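Filed under: Records, Gigs & Grumbling
2 min read

The new Wundgate single has been in my kitchen for four days now and I have played it 19 times, according to the machine that keeps track of such things. Seven of those were on purpose.

It's a slow one. Karabo Mahlangu sings the first verse as if she's reading the back of a cereal box, and then the organ comes in and I have to put down the dish towel. Renato Lumbao's drums stay out of it until the last minute, when he seems to remember he's being paid.

The B-side is a Plusidetti cover – brave, given that the original has no tune.

They play Kiresthorpe in March. I'll be near the back, complaining about the sound and buying the T-shirt.
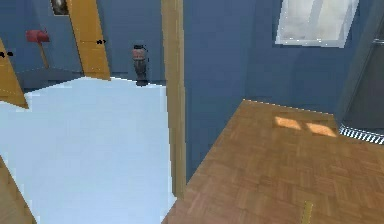

Afternoon sun on the parquet.

Contact | © January 2018 Elsie Heywood | Back to top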